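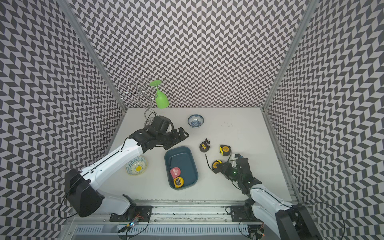 September, kurz nach vier

Tisch aufräumen, zweiter Anlauf. Regel von Joanne: Was Werkzeug ist, kommt in die Wanne, was Geschirr ist, bleibt draußen. Klingt einfach, bis man fragt, wozu der Drahtständer zählt. Lionel sagt Geschirr, ich sage Dekoration, er steht jedenfalls weiter hinten links und hält das grüne Teil kopfüber. Das blau-weiße Schälchen bitte nicht wieder für Schrauben nehmen (Trevor). 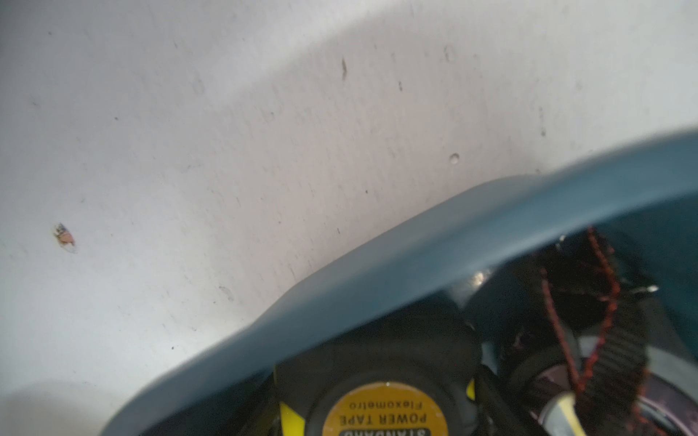 Die Wand müsste mal gewischt werden. Flecken, Schrammen, dunkle Pünktchen, und ein kleines Insekt hat sich auch eingefunden. Glasreiniger ist leer, Aurelia bestellt bei Horrocks mit, wenn die 39 Euro Mindestbestellwert zusammenkommen.

Zum Maßband: gemeint ist das gelb-schwarze von Stanley, »Power Tape« steht drauf, »Flexometro« auch. Letzte Woche lag es im Regal bei den Kabelbindern, wo es 19 Leute gesucht haben wollen – wir sind hier deutlich weniger.
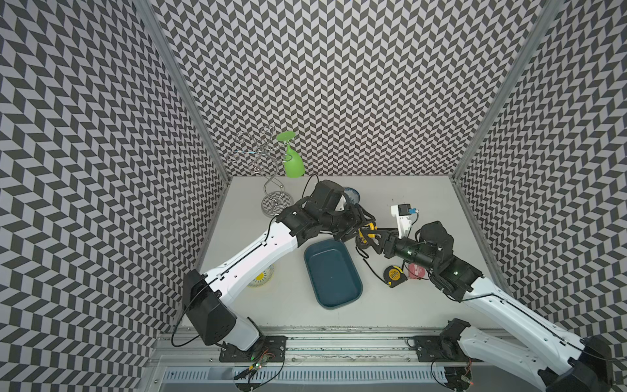
Offen bleibt die Beschriftung der Wanne. Annick möchte »Werkzeug«, Trevor »Diverses«. Ich habe Klebeband hingelegt, der Stift schreibt nicht. Morgen neuen Stift.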